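홈로스팅 게시판 > 자유토론

제목: 네구시에(Negussie) 내추럴, 수망으로 약배전 하시는 분들 손!
글쓴이: 볶는고양이
조회 2,961 / 댓글 13

드디어 네구시에 내추럴 생두가 도착해서 주말 내내 볶았습니다. 트렐게이트에서 공동구매 열렸을 때 참여하신 분들 꽤 되죠? 봉투 열자마자 건포도 같은 향이 확 올라와서 볶기도 전에 이미 신났어요ㅋㅋ

지금까지 네 배치 볶았고 전부 수망에 가스불입니다. 배치당 생두 69g. 원래는 더 많이 넣는데 이번 생두는 아까워서 조금씩 나눠 볶으면서 감을 잡아 보려고요.

첫 배치는 평소 하던 대로 센 불로 시작했다가 겉만 누렇게 뜨고 속은 풋내가 났습니다. 두 번째는 불을 확 줄였더니 이번엔 1차 크랙이 올 생각을 안 해서 팔이 빠지는 줄 알았고요. 13분 넘게 흔들었는데 맛은 밋밋한 보리차… 향이 다 어디로 갔는지.

세 번째부터 좀 재밌어졌어요! 처음에 높이 들고 수분 날리다가, 색이 노래지기 시작하면 불 쪽으로 천천히 내리고, 크랙 소리가 나면 다시 들어 올리는 식으로 했습니다. 크랙이 시작되고 1분 조금 넘겨서 바로 뺐는데 딸기잼 같은 단향이 나더라고요. 식힌 다음 하루 두고 내렸더니 잔 바닥에 남은 향까지 좋았습니다.

네 번째는 같은 방법으로 한 번 더. 이날은 창문을 닫고 해서 그런지 크랙이 조금 빨리 왔습니다. 맛은 세 번째보다 살짝 둥글고 산미가 줄었어요. 둘 다 마음에 들어서 어느 쪽으로 갈지 고민입니다.

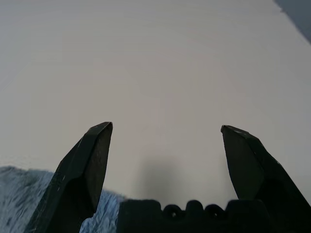 활짝 벌어진 검은 그리퍼 손가락 두 개

분쇄는 런로우 수동 그라인더로 했고 드립은 평소보다 물 온도를 높게 잡았습니다. 약배전이라 그런지 갈 때 손목에 오는 저항이 장난 아니에요. 그래도 갈리는 동안 올라오는 향 때문에 힘든 줄 모르고 돌렸습니다.

질문은 두 가지입니다.
하나는 내추럴 약배전에서 디게싱을 얼마나 두시는지, 또 하나는 채프가 많이 나오는 생두를 집에서 어떻게 처리하시는지. 가스레인지 틈에 들어간 채프가 아직도 나옵니다ㅠㅠ

댓글

시티플러스
네구시에 저도 받았어요 반갑습니다! 저는 사흘 두고 마셨을 때 제일 맛있었습니다. 하루는 너무 빨라요. 가스가 덜 빠져서 드립할 때 빵만 크게 부풀고 물길이 이상하게 나더라고요.

 └ 볶는고양이
 오 사흘이요. 세 번째 배치가 조금 남아 있으니 모레 다시 내려 보겠습니다. 참을 수 있을지는 모르겠네요ㅎㅎ

무명드리퍼
저는 의견이 좀 다릅니다. 내추럴을 수망으로 약배전 하면 알마다 익은 정도가 너무 차이 나요. 크랙 직후에 빼면 반은 덜 익은 콩일 겁니다. 딸기잼 향이라고 느끼신 게 발효취일 수도 있어요. 저는 이 생두 하이까지 끌고 가서 마시고 있고 그쪽이 훨씬 단맛이 잘 나옵니다.

 └ 볶는고양이
 앗 그럴 수도 있겠네요. 그런데 식은 뒤에 콩을 깨물어 봤을 때 풋내는 첫 배치에서만 났어요. 하이까지 가면 과일 향이 많이 죽지 않나요?

 └ 무명드리퍼
 죽는 게 아니라 모양이 바뀝니다. 생과일이었던 게 말린 과일 쪽으로 가요. 저는 그게 더 좋다는 얘기고, 약배전 좋아하시는 분들 취향을 뭐라고 할 생각은 없습니다. 다만 수망에서 약배전이 잘 됐다는 말은 단면을 잘라 보기 전까지는 잘 안 믿는 편이에요.

새벽커핑
저는 볶는고양이님 편이요!! 이 생두는 약하게 볶으려고 산 거예요. 우르크덴 카페에서 같은 농장 콩을 약배전으로 마셔 보고 그날 바로 공구 신청했거든요. 한 모금 마시고 같이 간 동생이랑 서로 쳐다봤습니다. 거기는 물론 기계로 볶지만, 집에서도 비슷한 방향까지는 갈 수 있다고 봐요.

 └ 무명드리퍼
 우르크덴은 드럼이잖아요. 열이 들어가는 방식부터 다른데 같은 목표를 잡으면 고생만 합니다.

 └ 새벽커핑
 고생도 취미의 일부죠ㅋㅋ 저는 작년에 수망으로 40배치 넘게 볶으면서 팔은 굵어졌고 커피는 확실히 맛있어졌어요. 높이 조절만 손에 익으면 알마다 차이도 많이 줄어듭니다.

카즈에N
안녕하세요, 일본에서 눈팅만 하던 노구치 카즈에(Kazue Noguchi)입니다. 한국어가 서툴러서 죄송합니다. 저는 손잡이가 긴 뚜껑 있는 수망을 쓰고, 앞뒤로 흔들기보다 작은 원을 그리듯이 돌립니다. 그러면 콩이 뒤집히는 횟수가 늘어서 색이 고르게 나왔습니다. 채프는 베란다에서 큰 체 두 개로 옮겨 담으면서 부채질합니다. 부엌에서 하면 남편이 슬퍼합니다.

 └ 볶는고양이
 한국어 정말 잘하시는데요! 원 그리듯이 돌리는 건 생각도 못 했어요. 다섯 번째 배치는 그걸로 갑니다. 체 두 개도 당장 꺼내야겠어요.

시티플러스
노구치님 방법 저도 따라 해 볼게요. 그리고 채프는 볶고 난 뒤에만 털지 마시고 색이 노래지는 구간에서 한 번 크게 흔들어 주면 그때 많이 빠집니다. 가스레인지 주변에 젖은 신문지 깔 때는 불에서 꼭 떨어뜨려 놓으시고요. 저는 청소 시간이 볶는 시간보다 길었던 사람이라 이쪽으로는 할 말이 많아요.

무명드리퍼
단면 사진 올라오면 다시 오겠습니다. 말은 이렇게 해도 저도 궁금해서 오늘 저녁에 한 배치 약하게 볶아 볼 생각이에요. 원 그리기는 괜찮아 보이네요. 생두는 몇 그램 남았는지 확인해 봐야겠습니다.

추가글 (볶는고양이)

댓글 보고 너무 신나서 오후 4시에 다섯 번째 배치를 볶았습니다. 생두 양은 그대로 두고 노구치님 방식으로 원을 그리면서 돌렸어요. 처음에는 손목이 어색해서 콩이 한쪽에 자꾸 몰렸는데 중간쯤부터 박자가 맞더라고요. 소리도 달라요! 앞뒤로 흔들 때는 촤악촤악 했는데 지금은 스르륵 하고 계속 이어집니다.

색은 확실히 고르게 나왔습니다. 유난히 밝은 콩이 몇 알 있어서 골라내긴 했는데 세 번째 배치 때랑 비교하면 훨씬 적어요. 무명드리퍼님 말씀대로 칼로 잘라서 안쪽도 봤고요, 겉이랑 색 차이가 조금 있습니다. 이 정도가 덜 익은 건지 괜찮은 건지는 제 눈으로 판단이 안 서네요. 사흘 뒤에 마셔 보고 따로 글 쓰겠습니다.

아, 그리고 무라카미 쇼타(Shota Murakami) 님이 쪽지로 예열 얘기를 해 주셨어요. 수망을 빈 채로 불 위에 잠깐 돌린 다음 생두를 넣으면 초반 색 변화가 한결 일정하다고 합니다. 본인 허락 받고 옮깁니다. 저는 여태 찬 수망에 바로 넣었는데, 혹시 예열하고 볶으시는 분들 계시면 얼마나 하시는지도 알려 주세요.

 └ 새벽커핑
 저는 예열 안 하는 파입니다. 약배전일수록 처음에 콩 겉면이 데는 게 무서워서요. 연속으로 볶을 때도 수망 한 번 식히고 들어갑니다.

 └ 시티플러스
 저는 합니다. 겨울에는 특히요. 3월 지나면 저도 귀찮아서 건너뛰긴 합니다만ㅎㅎ 트렐게이트 다음 공구는 워시드라던데 그때는 다 같이 같은 조건으로 볶아서 비교해 보면 어때요?

 └ 볶는고양이
 너무 좋아요!! 공구 글 뜨면 제가 따로 게시글 팔게요. 콩 서로 조금씩 바꿔 마시는 것도 하고 싶습니다.

 └ 무명드리퍼
 저는 하이로 참가합니다.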